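Suturing Skills Bench Program, Sarkbridge
Interim progress report to the Wurnthorpe Fund
Reporting period: second half of grant year 2
Prepared by Leonora Pangilinan, program lead
18 August 2018

1. Status

Work packages A (bench setup) and B (tissue preparation protocol) are closed. Work package C (stitch technique and knot security) is in progress and on schedule. Work package D (scoring) started in March with the draft rubric and is behind by 14 days. Spending to date is $2,784 under the approved line for consumables. We ask to carry this amount forward to suture stock.

2. Interrupted stitches

Trainees place a row of separate stitches with a curved needle and tie each one before starting the next. Danilo Barredo reviewed 49 rows in the period. Spacing between stitches is now acceptable in most rows. Bite depth is still uneven, mainly in the last stitches of a row, where the needle angle tends to flatten. Tail length is recorded but not yet scored.

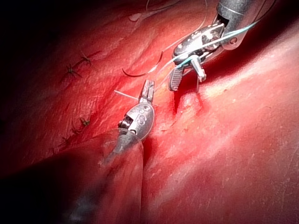 Figure 1. Row of five knotted stitches at left, with the curved needle and blue-green suture.

Thread handling takes more time than needle passes. Slack thread crossing the instrument wrist and jaws has been added to the rubric as a separate item, because it was previously logged under general delay and could not be pulled out of the totals.

3. Incision and bleeding

Consolacion Estrella revised the preparation sheet so that each incision is assessed before the first needle pass. The assessor notes the line of the cut, any pooled blood or clot, and any marks on the tissue away from the cut. Surface marks are graded separately from the incision. In Figure 2 the clot lies near the midpoint of the cut, and the strand is slack over the upper part of the tissue. A clot in this position hides the wound edges where a center stitch would go, and the sheet now has a field for it. 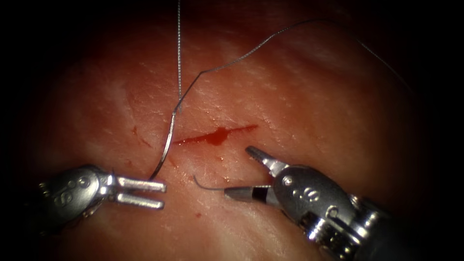 4. Knot security

Jomar Abella is responsible for the knot tests. Each finished knot is checked for slip, tail length and position relative to the incision. Knots are to sit to one side of the cut. Tests on braided suture are complete for the first batch; the second batch is waiting on a replacement load cell from Plaleo.

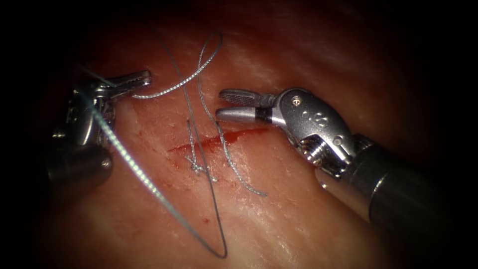
Figure 3. Finished knot just below the incision, with two short cut tails and a longer braided strand looped across the tissue.

Loop size remains the main open point. Large loops cross the incision and make the next pass harder to judge. Lamisi Yakubu will draft a limit on working thread length for trial at the Sison bench before it is added to the protocol.

5. Next period

Complete the second batch of knot tests.
Close the rubric and issue it to both benches.
Submit the thread length trial results with the final report.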